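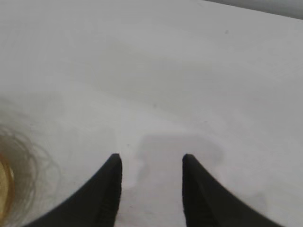 打印本页 | 用电子邮件发送

第四章 开放日演示的布置与操作

适用于Jonar双臂演示台，2021年9月修订。2019年的旧版请勿继续使用，那一版假定观众会老老实实站在黄线后面。

4.1 观众入场之前

1. 接通控制柜电源，等待自检结束。自检需要28秒，请不要在这段时间里向领导介绍“马上就好”。
2. 在控制面板上选择程序698“放入篮中”。相邻编号是校准程序，动作很慢，曾有一批来宾看完整套校准并热烈鼓掌。
3. 清空两台机械臂的活动范围。咖啡杯、胸牌、宣传册都算障碍物，宣传册尤其算。
4. 点动左右两臂各一次，确认夹爪能张开，也能合上。
5. 按一下急停，再复位。负责按急停的人整场不得离开，也不得兼任摄影。

注意：夹爪合拢时力量不大，夹手指却绰绰有余。通电后，任何人不得把手伸进工作区“帮它一下”。

4.2 摆放道具 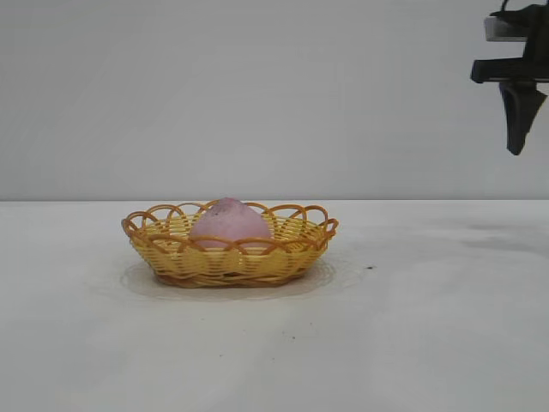

演示道具的选择比程序更容易引起争论。Prendton展厅坚持用金属方块，说显得专业，结果观众看了半分钟就去找茶歇了。我们建议用家里也可能出现的东西：小号的编织篮，配一件颜色差得远的圆形物品。黄篮子里放一个粉色的，后排也分得清哪个是哪个。篮口那圈橙色花边很招人喜欢，但它高出篮身，演示人员应当把它算进放置高度。

6. 篮子放在桌面中间偏左，长边朝向观众。
7. 粉色道具放在篮子右侧，两者之间留出空隙。
8. 退后两步看一眼。如果觉得摆得不够美观，请忍住。程序认的是位置，审美模块本公司尚未立项。

提示：备用篮的订货号为2810。换篮之后必须重新示教放置点，哪怕新篮子“看着一模一样”。

4.3 开始演示

9. 先讲话，再按启动键。顺序颠倒的话，没有人会听你讲话。
10. 讲解控制在一个循环以内。Sanaa Ouazzani编写的讲稿附在本章末尾，可以删减，请勿增补。
11. 循环结束后，由操作员按暂停键，确认两臂停稳，再把道具放回起始位置。
12. 下一组观众入场，从第9步重复。

小心：暂停不等于断电。需要整理线缆或更换指尖时，请关闭控制柜并挂牌。挂牌上写“请勿合闸”，不要写“稍后回来”。

4.4 演示中的常见情况 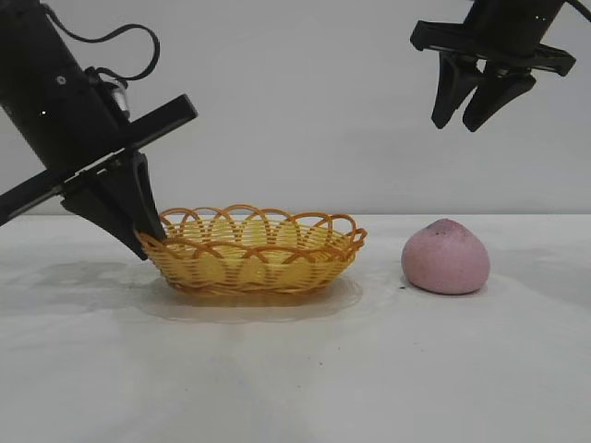
没抓起来的时候，要不要当场重试？
最多重试一次。第二次仍未抓起，就按暂停，把道具放回起始位置，趁这个空档讲讲抓取为什么难。这段内容通常比成功那次更受欢迎，市场部不太愿意听到这一点。

篮子被碰歪了：停下程序，两臂回到待机位，再用手扶正。边运行边扶正，属于4.1节“帮它一下”的情形。

小朋友要求和机械臂握手：请婉拒。演示程序里没有握手动作，Essam Abdel Hamid在四月份写过一个，目前仍在他自己的电脑里，也请留在那里。

观众问这台机器多少钱：请转给销售。

观众问自己会不会失业：也请转给销售。

4.5 收场

13. 两臂回到收纳位，关闭控制柜，拔下钥匙。
14. 钥匙交给Baek楼前台签收。放进自己口袋带回家的，请于当晚送回。
15. 道具装箱前清点，篮子不要叠压，花边压扁后很难恢复。
16. 填写Sullen日志表。“一切正常”不算填写，请写明运行过哪个程序、停过几次、谁按的。

附：讲稿见附录C。

本网站使用Cookie以改善浏览体验。继续浏览即表示您同意我们的Cookie政策。[接受] [设置]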